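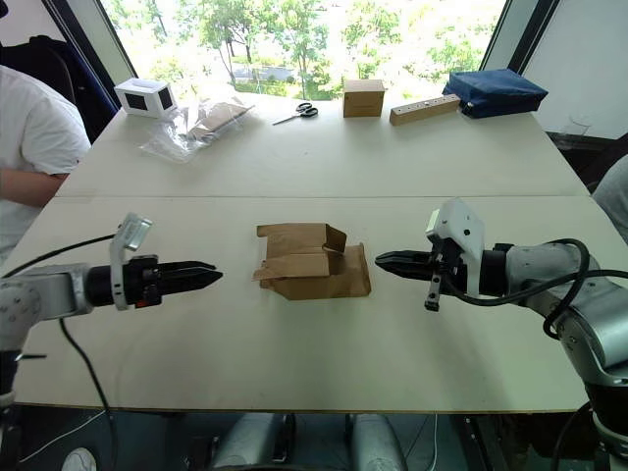

Crumpled box on the white table, near board

Packaging meeting, Zirnville, 2020-11-16
Minutes -- short as we ran over

1. Last minutes agreed. Item 3 carried over again.

2. Boxes. Stock count in: 1337 flat, 926 made up. Too many made up, they get squashed on the shelf. Agreed no more than 80 made up at a time from now on. Kotum order on hold til December.

3. Folding. Long talk on creases. Goicoechea samples bend where they should, Vatura ones tear at the flap if folded back twice. Flaps to be creased first, then folded -- not both at once. Instruction sheet still has the old order on it, needs redoing.

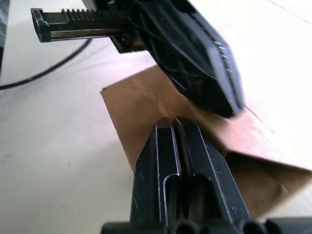 Brown card, folded, creases showing

4. Torn boxes. Can they be reused? Fine for inside padding, not for sending out. Seperate pile by the door, flattened please. Table to be cleared at end of day, incl. scraps.
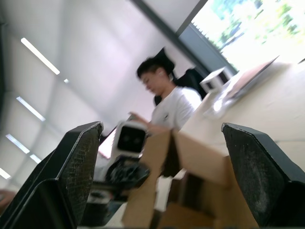 Vatura replied by email that the tearing is down to card kept too dry, and asked for 4 of the bad ones back before they change anything. Agreed, to go in tomorrows post.

5. AOB. Tape running low. Next meeting December, date tbc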